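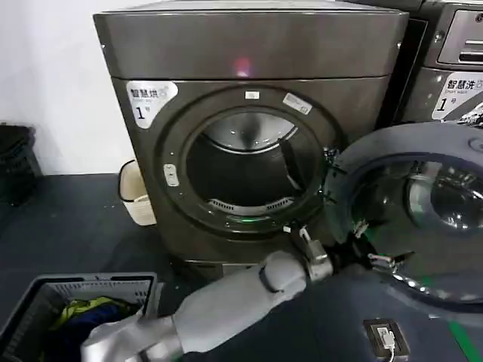
About Us

Entili runs self-service and drop-off laundry rooms for apartment buildings, student housing and small hotels. We started in Cledton with one room on Jernero Street, and that room is still open. It has the same floor, a newer water heater and a much better sign.

Our machines are front loaders with steel drums and wide round doors. Each one has a number on a sticker at the upper left of the front, so when you call us you can say "number one" and we know which machine you mean. The stickers on some machines are in Chinese. The number is still the large character you need, and the same number is used on our phone line and on your receipt.

What we do

Self-service washing and drying, open from early morning to late evening in most buildings. Hours are posted at each room and may be different in student housing during the summer.

Drop-off washing, dried and folded, priced by weight. Bags left before 9 a.m. are ready the same day at Jernero Street and the next day everywhere else.

Sheets and towels for small hotels and rental apartments, under the name Ara. Ara has its own van and its own shelves, and hotel linen is never washed in the same load as anything else.

We now look after 263 washers and dryers. The busiest location is Jernero Street, which did 3,889 loads last November. The Ara side handled 1,802 bags in the same month.

How we look after the rooms

Washers are wiped down inside and out every morning. The rubber seals are dried by hand and the doors are left open overnight. Filters are cleaned daily in the larger rooms and every other day in the smaller ones. On Tuesday mornings we run an empty hot cycle in every washer, so a few machines may be busy when you come in. If you find a door open in the morning, the machine is free to use unless it has an out-of-order tag on it.

Please check the drum before you load. Coins, hair clips and single socks are the usual finds. Anything we pick up goes into the lost property drawer and is kept until the end of the following month.

Do not force a door. It stays locked for a short time after the cycle ends and will release by itself. If it is still locked after five minutes, call the number on the wall.

For building owners

We install, clean and repair the machines, and the building supplies the room, water and power. Most of our contracts are for buildings with up to 300 apartments, though we will look at larger ones. A site visit is free. Bring a floor plan if you have one, and tell us where the drain is.

Contact forms for tenants, hotels and owners are on the Contact page.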